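The Rail at Vedon Yard

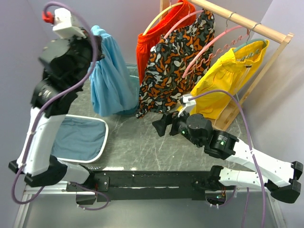 The blue one, in its long folds, with the basket in front.

I got to the shop before nine on Wednesday with my hair still wet, because the rail was mine that day and I had been thinking about it since Sunday. My own rail! At Vedon Yard you start on buttons, then you go to belts, then somebody hands you a wooden rack and says go on, then.

The clothes had come up from Fuklow in the night van, squashed into bags, 122 pieces for the whole shop, and I was allowed to pick whatever I liked. I tipped my bags out on the floor and got down among them on my knees. Wool, cotton, a petticoat that crackled, a man's waistcoat with a bus ticket to Baveck in the pocket (I kept the ticket, I'm not sorry). And under all that, something light blue.

I pulled and it kept coming, yards of it, soft as anything. When I got it up on the rail it dropped into long folds and then swelled out at the bottom, nearly down to the tabletop, like a bell about to be rung. I said "oh" out loud. The woman on hats looked over and said "oh" as well, and she has worked there since the place sold paraffin.

After that it was easy. I wanted red, so I went and found red. I wanted a pattern, something busy for the blue to be quiet next to, and there was one in the second bag. Then yellow, which my mother would have said was too much, and it was too much, and it was wonderful. I moved the blue to the left, then to the right, then back to the left. I put the basket in front and smoothed the grey-blue cloth inside it, and it wrinkled, and I smoothed it again and it wrinkled in a nicer way, so I let it be.

At half past ten a girl came in out of the rain. She was on her way to the Varma, where they have dancing on the first floor, and she had 50 in her purse for a dress and her supper. She walked past the coats. She walked past the mirror, even. She stopped at my rail and took hold of the blue between finger and thumb, very lightly, the way you'd touch a horse you hadn't met.

"Does it turn?" she said.

"Does it what?"

"When you turn. Does it go out?"

I hadn't the faintest idea, so I took it down and held it against myself and spun, right there between the table and the wall, in my work shoes. It went out. It went out so far that it knocked a hatpin off the counter, and the hat woman clapped, and the girl was already getting her purse open with her teeth because her other hand was holding the umbrella.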